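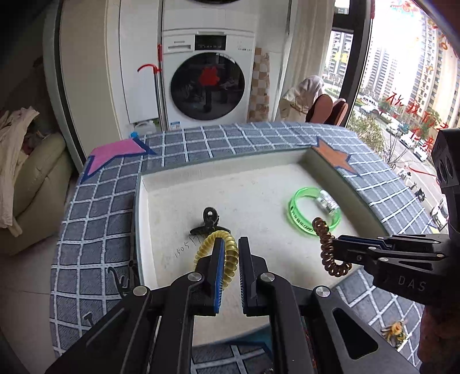
Notes from the gripper group: the pad that walked

Those of you who read the April letter will remember that we had started on small, stretchy things – the hair ties, clips and bangles that everybody owns and that are a real headache to pick up cleanly. We promised you a cheerful update. Most of it is cheerful, but one part isn't, and Maj-Britt Ekström and I agreed it ought to go first so that anyone else working with hand-held grippers can check theirs before the weekend.

On Saturday Joar Backlund was working through the spiral ties, lifting each one out of the tray and setting it down again. Partway into the afternoon he began to get drops. A tie would come up nicely, hang there for a moment, and then slide out sideways as though somebody had buttered it. He blamed his wrist first (he had been at it since breakfast, poor man), then the ties, and he went through a good part of a batch before he thought to turn the gripper over and look at the jaws properly. The rubber pad on one finger had come unstuck along its lower edge and crept forward, so that the two jaws were no longer meeting flat.

The worse part came when he tried to push the pad back into place with his thumb. The trigger was still under his other hand, he squeezed without meaning to, and the jaws closed on him. He has a blood blister and a sore nail, and he was back at the table after a cup of coffee, so please don't worry. Still, it was a pinch we could have avoided, and I would much sooner write to you about a blister than about something bigger.

Ekkachai Prasertsri went back through the recordings that evening and found where the slipping starts. Out of the 3114 lifts we had saved for the stretchy set, the last 31 were made with the pad out of line. We have taken those out and will do them again. The bangles and clips had been finished earlier and are fine. What troubled Ekkachai more was that our own log sheet had a box for "pads checked" and it had been ticked in the morning and then not looked at again all day, which I'm afraid is on me, as I drew up the sheet.

The spiral ties do seem to be hard on the pads. They are springy, you have to press on them a little off center, and every time you let go they give the rubber a small tug. Eilif Hellström thinks the adhesive simply gets tired, and he has ordered a different kind from Prustitz to try out.
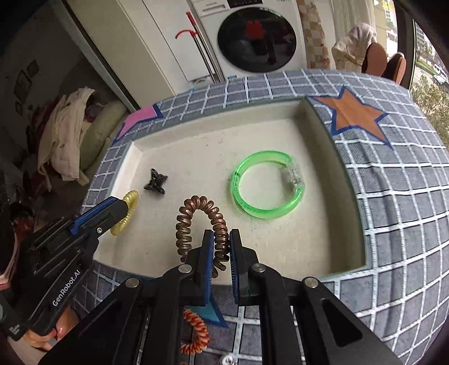 What we are doing from now on

Pads get a look and a firm sideways push with a pencil every 16 lifts, and the person doing it writes down their initials. A pad that moves at all is replaced then and there.

Fingers stay out of the jaws unless the gripper is lying on the bench with nobody's hand on the trigger. Eilif is making up a little wooden wedge to hold the jaws open during pad changes, and there will be one for every pair of grippers.

Three drops in a row means you stop and look at the tool before you try again, however sure you are that it's the hair tie's fault.

If you have grippers on loan from us at Drukisdale, please try the pencil test this week and send Maj-Britt a line either way. She would like to hear about the good ones too – it helps us work out how long the adhesive lasts. Spare pads are in the second drawer, and Joar will happily show you his thumb.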